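**About Sturkport**

Small shop, hand-held grippers, lots of tables. We collect grasping examples for learning systems. Cord, leather, clips, the fiddly stuff. 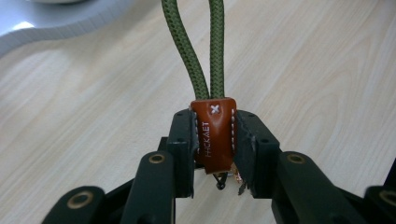 Started in Flumthorpe with 12 objects, now 700. Every take gets checked by a person before it goes in the Liseo set, 3,292 takes so far. Bad ones get labeled, not tossed.
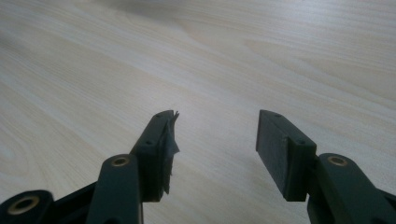
Pads and tape get swapped when they wear, usualy between sessions. Want your parts in the next round? Send a box by April, small is fine.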